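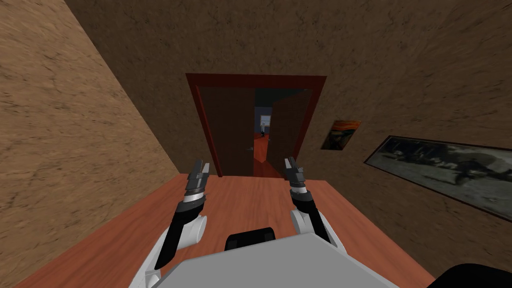
Looking After a Wooden Tabletop (What I Do, Anyway)

I get more mail about tables than about anything else on this site, so I finally sat down and put all my table notes on one page. Most of it comes from years of living with an oiled kitchen table that gets homework, bread dough, bike parts and hot soup, sometimes all in one evening. If yours is varnished or painted, skip to the bit near the end, as the oil advice won't do you any good.

First find out what finish you have

Put a few drops of water somewhere it won't show, like the underside of the overhang, and go make yourself a coffee. If the water is still sitting up in beads when you come back, there's a film on top: varnish, lacquer, something of that sort. If it has soaked in and left a dark spot, you have oil or wax, or a finish that has worn away to nothing. The spot dries out, don't panic.

I skipped this test on the table we bought when we moved to Condham and spent a whole afternoon rubbing oil onto lacquer. It stayed sticky for days and everything that touched it came away fuzzy. I got it off with mineral spirits and a lot of muttering!

Everyday cleaning

Warm water, one small squirt of dish soap, a cloth you've wrung out until it hardly drips. Wipe with the grain, then go over it again with a dry towel. That's my whole routine. I gave up on spray polish a long time ago (it builds up, and then you're cleaning the polish). Vinegar I keep for the kettle.

Crumbs in the joints between boards come out with an old toothbrush. For really packed ones I use a wooden skewer with the point snipped off, and never a knife, because I have a scratch about as long as my hand from the one time I did.

White rings

A white ring is moisture caught in the finish, and you can usually coax it out. Lay a clean cotton dish towel over the ring, set an iron to low with no steam, and press for a few seconds at a time. Lift and look. Press again. My worst one, from a casserole at a birthday dinner, took most of a radio show but it did go.

If the iron makes you nervous, a dab of plain petroleum jelly left overnight works on the faint ones. Wipe it off in the morning and buff.

Dark rings

Different animal. A dark ring means water has got down into the wood, or that something iron stood there wet. My neighbor Tatiana Tichý left a cast iron trivet on a damp oak table when she went away for part of July and came home to a black circle like a target. She used oxalic acid from the hardware store, brushed on, left, rinsed off, and then done over again the next morning. Wear gloves and glasses for that stuff, read the label, and do the whole top, or you'll trade a dark ring for a pale one.

Scratches and dents

Small scratches on an oiled top mostly disappear with a bit of fresh oil on a rag. On darker wood, rub a walnut half along the scratch first. It sounds like something your grandmother made up, and mine probably did, but it does take the light edge off.

Dents are more fun. If the wood is only squashed and the fibers aren't cut, you can steam it back up:

1. Wet the dent with a few drops of warm water and let it sit a while.
2. Lay a damp cloth over it.
3. Touch the tip of a hot iron to the cloth, just over the dent, until it hisses.
4. Lift, look, and repeat if it needs it.
5. Leave it to dry overnight and sand lightly.

Don't try this on a film finish, where the steam will turn the whole patch cloudy. And don't try it on veneer either! The glue underneath softens and you get a bubble.

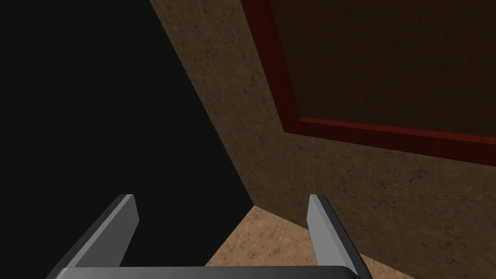

Page last changed: July

Oiling, step by step

I oil ours 2 times a year, once when the heating goes on and once when it goes off. You can tell it's due when water stops beading on the part where everybody eats. I've used hardwax oil from Stotberg for the last few rounds and like it fine. Before that it was Plimex, which I thought smelled better but took forever to dry.

1. Clear the table and wash it the evening before, so it's properly dry.
2. Sand with 220 grit, by hand, along the grain. You only want it to feel smooth under your palm again.
3. Vacuum, then wipe with a barely damp cloth. Go over the ends twice, they hold dust.
4. Pour a small puddle of oil and spread it thin with a lint-free rag. Thinner than you think. Thinner than that.
5. Wait as long as the can tells you, then wipe off everything that hasn't soaked in.
6. Keep elbows, cats and newspapers off it until the next day.

Now the important one, please read it. Oily rags can heat up by themselves and catch fire. Spread them flat outdoors to dry, or drop them in a metal can full of water with a lid on. Never ball them up and throw them in the kitchen trash. Mārtiņš Dzene, who taught the evening woodworking class I took, had a scorched patch on his shop floor that he showed every new group before he let us open a can of anything.

Sticky tables

A film finish that has gone tacky where people rest their arms is usually just years of skin oil and hand lotion. Try the soapy water first. If it's still tacky, wipe a hidden spot with mineral spirits on a cloth and see whether the finish stays put. If it does, carry on with the rest (window open). If the finish itself comes away on your cloth, it's breaking down and wants stripping, and that's a weekend job I'll write up some other time.

Varnished and painted tops

Not much to do here besides being kind to them. Coasters, a pad under hot pots, felt dots under the fruit bowl. Scuffs on paint often lift with a damp cloth and a pinch of baking soda, but go gently, as it's mildly abrasive and will leave a shiny spot on matte paint. Chips I fill with leftover paint on a toothpick, 3 thin dabs with drying time between, then a light rub with very fine paper.

Wobbles

Before you fold up a napkin and jam it under a leg, turn the table over (get help, I've pulled my back on this one). Nine times out of ten the bolts at the corners have worked loose. Snug them up by hand all the way round, then give each one a final quarter turn. Ours needs it after every winter.

If the bolts are tight and it still rocks, put it back on its feet and move it somewhere else in the room. Could be your floor! Ours slopes toward the window, so there's a disk of cork glued under one leg and has been for years.

Sun and dry air

Wood changes color in the light, so move the runner and the placemats every so often or you'll have their outline forever. Extension leaves that live in a closet will stay a different shade from the rest of the table. I bring ours out for a week or so now and then and let it sunbathe.

Keep the table away from the radiator, too. Ours once spent a winter right up against one and a gap opened between two boards wide enough to lose a coin in. It closed up again by summer. I'd bought filler from the Nazari catalog, all ready to go, and I'm glad I was too lazy to use it, because the filler would have had nowhere to go when the boards swelled.

Next on my list is a page on cutting boards. If you have a trick for getting the onion smell out of one, send it over – lemon and salt only gets me halfway.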